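Swapping fingers again (the green ones are winning)

4 min read

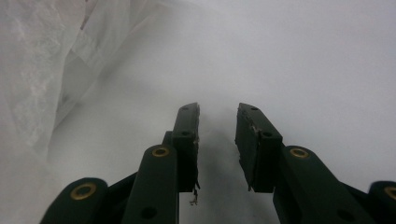 The green pair, open. Four brass bushings and a bit of fluff.

So it's Thursday, my kitchen table has vanished under bits of gripper, and I think I've got a favourite! I've been going back and forth between two hand-held grippers all through June: the Sasby one, which is light and a bit bendy, and the dark green one Haoran Su lent me, with the chunky linkage bars and the brass rings in the pivots.

I gave each of them the same job, picking up clothes pegs and dropping them in a mug, 103 goes apiece. The Sasby missed 10 in the first batch alone (grr) and its fingers twist if you squeeze hard. The green one just closes. It's heavier, mind, and my wrist was complaining well before the end, but the fingers come together square every time and I stopped having to think about it.

The pads are my one moan. The inner faces have gone rough and crumbly looking, and they pick up every stray thread going. Jad Yammine swears by silicone tape and says a roll of it lasts him ages, so I've ordered some, plus a spare set of pads from Majali just in case.

Next up is the camera mount. I want it tipped down a touch more so I can see the tips when they're shut, and Ching-wen is printing me a new wedge at the weekend.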